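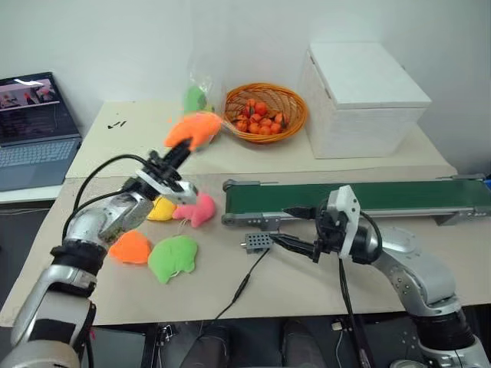

An orange soft toy held in a gripper above a pale tabletop.

How a country decides who may look for oil and gas

Ages 9 to 12. Words marked with a star are explained at the end.

Oil and natural gas are found in rocks deep under the ground. Some of those rocks are under fields and towns, and many are under the sea. A company that wants to search for oil cannot choose a spot and start drilling. In most countries it must first have a licence*. This page explains what a licence is, how a company gets one and what the company must do afterwards.

Who owns the oil?

In most countries, oil and gas under the ground belong to the state. This is true even when the land on top belongs to a farmer or a family. The government looks after the oil and gas for everyone who lives there. There are exceptions. In parts of the United States, the owner of the land can also own what is underneath it.

The sea has rules too. A country with a coast normally has rights over the sea bed out to 200 nautical miles, unless another country is closer than that. Where two countries are near each other, they have to agree on a line between them. Some of these lines have taken many years to settle, and a few are still argued over.

Cutting the map into blocks

A government that wants companies to search for oil starts with a map. It divides the map into pieces called blocks. Blocks often have straight sides, as they follow the lines of latitude and longitude that are already on the chart. Each block has a number, so that everyone knows which piece is being discussed.

Blocks are not all the same size. A block in shallow water near other oil fields may be small. A block in deep water, where little is known, may be much larger.

Some parts of the map are left out. These can include nature reserves, shipping lanes and places where fish breed.

The licensing round

The next stage is a licensing round*. The government announces which blocks are on offer and gives a closing date. Companies study the blocks and send in their bids before that date. A bid that arrives late is normally returned unopened.

A bid is more than an offer of money. It usually has to answer these questions:

What work will the company do, and in which years?
Does the company have enough money to do it?
Has it done this kind of work before?
How will it protect people, animals and the water?

The last question matters a great deal. A company with plenty of money and a poor safety plan can be turned down.

A worked case: the Clumusham round

Two companies, Egilsson and Tavska, both wanted the same block in the Clumusham round. The block covered 500 square kilometres of sea bed. The closing date was in March.

Egilsson offered to drill one well in the first three years. Tavska offered to carry out a survey first and to drill two wells, but over six years. Each company also had to show that it could pay for cleaning up a spill.

The officials gave each bid marks for work, money, experience and safety. Tavska had slightly more marks for work. Egilsson had more for safety, as its plan named the ships that would come to help and said how long they would take to arrive. Egilsson was given the licence.

"A bid is a set of promises," says Fiifi Bonsu, who marked some of the bids. "We read each promise and ask how we would check it."

What happens after a licence is given

The licence does not mean that oil has been found. It gives the company permission to look.

The first job is normally a seismic survey*. A ship moves slowly along straight lines, towing a long cable fitted with listening instruments. Equipment behind the ship sends pulses of sound down through the water. Some of the sound bounces back from the layers of rock. Hard and soft rocks return it differently, and computers turn the results into a picture of the layers. Loud sounds can disturb whales and dolphins, so a trained observer keeps watch and the survey must wait if one comes close.

Scientists called geologists then study the picture. They look for rock with tiny holes in it, where oil could collect, and for a layer of solid rock on top that would stop the oil from escaping upwards. The two together are called a trap.

A trap may be empty. The only way to be certain is to drill a well. A well that finds no useful amount of oil or gas is called a dry hole – even when it is full of salty water. Dry holes are common.

Giving the block back

A licence has an end date. If the company has not done the work it promised, the government can take the block away. Often the company must also give back part of the block after a few years, even if it has kept every promise. The part given back can be offered to someone else.

Wells that are no longer needed must be sealed with cement. The company pays for this.

Should countries still look for oil?

Burning oil and gas adds carbon dioxide to the air, and this warms the planet. For this reason some countries have stopped giving new licences. Others still give them, saying that they need the fuel or the money while they build more wind and solar power. Blocks of sea bed are now licensed for wind farms too, and the method is much the same: a map, a closing date and a set of bids.

Star words

Licence: written permission from the government, with rules attached.
Licensing round: a period when companies can send in bids for blocks.
Seismic survey: a way of studying rock by using sound.

Text by Ynyr Rees. Last checked 11/16/21.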